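Wekar Smallholders' Help Board
Cattle and Calves

Feeding a bought-in calf that won't settle on the bucket
Asked by Grenden
July 14, 2006

Hello all, first proper post from me so be gentle! We've got a few acres and a small suckler herd, and this year I bought in a dairy cross bull calf to put on a cow who'd lost hers. She wouldn't have him at any price. We tried the usual things, rubbing him down with her own cleansing, tying her up with a bit of cake in front of her, even putting the dog in the yard so she'd feel protective. She just kicked him off every time, and after two days of it I was more worried about his ribs than his dinner.

So he's on the bucket now, or he's meant to be. He'll suck my fingers all day long and he'll take a bit of milk if I hold his nose down in it, but the minute I slide my fingers out he's up and butting the bucket over my boots. He had a bottle at the place he came from and I think he's decided that's how milk arrives. I'm giving him powder twice a day, mixed as per the bag, and he's getting most of it in the end, but each feed takes me the best part of an hour and I do have a job to go to.

He's bright enough, ears up, and his muck is a bit soft but nothing horrible. My questions are really these. Do I go back to the bottle and give in? Is there a knack to the fingers business? And when should I be putting some hard feed in front of him? My neighbour says straight away and my father-in-law says not till he's a month old, and they've both had cattle all their lives so I can't fall out with either of them.

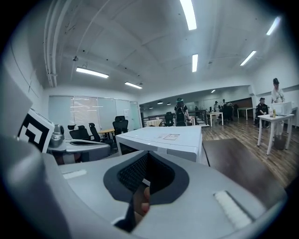
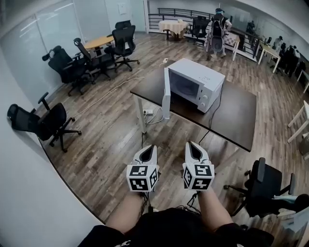
Should have said, he's in a pen by himself at the moment, with straw and a hurdle on one side so he can see the others. I can move him in with a heifer calf who's a few weeks older if company would help, but she's a greedy article and I'd be worried about her pinching his milk.

Thanks in advance for anything you can suggest.

2 replies

Định Ngô wrote:
Hello Grenden, and well done for not giving up on him. I've reared calves on the bucket for years and the ones that started on a bottle are always the worst, they want their heads up and you're asking them to put their heads down.

I'd try a bucket with a teat on it before you go back to the bottle. Hang it on the hurdle at about the height his mother's bag would be, put your finger in alongside the teat for the first feed, and then leave him to it. Most of mine have had the idea by the third or fourth go. You can lower it a bit at a time after that if you really want him drinking from an open bucket, but to be honest with you I've stopped bothering. They drink slower off a teat and I get fewer mucky backsides.

If you do stick with fingers, use two and keep them flat, let him get a good rhythm going, then part them so the milk runs up between. Don't push his head down from the top! He'll only push back, and he'll win. Back him into a corner with his bum against the wall and stand astride him. Check the warmth of the milk as well. Mine go right off it once it's cooled, and if it's taking you an hour then the last of it must be stone cold.

On the hard feed I'm with your neighbour. A small handful of calf pellets from the first week, changed every day even if he hasn't touched it, and fresh water always. He won't eat enough to notice at first, he'll just mess about with it. Pop a few pellets in his mouth when he's finished his milk and still wants to suck on something. Clean straw or a bit of nice hay in a rack too. I wouldn't think about weaning until he's eating a good kilo a day of it for several days running, whatever his age says.

I'd put him in with the heifer between feeds and split them for milk. He'll learn to eat pellets off her quicker than off you. Keep them apart for a little while after the milk or they'll suck each other's ears and navels.

And if that soft muck turns watery or he goes off his milk altogether, ring your vet and don't wait till the morning.

Hoàng wrote:
Teat bucket, yes. Wash it properly though, the valve gets disgusting. We had one like yours in February and he was fine in the end, just thick. Paid 76 for him and he made a cracking steer.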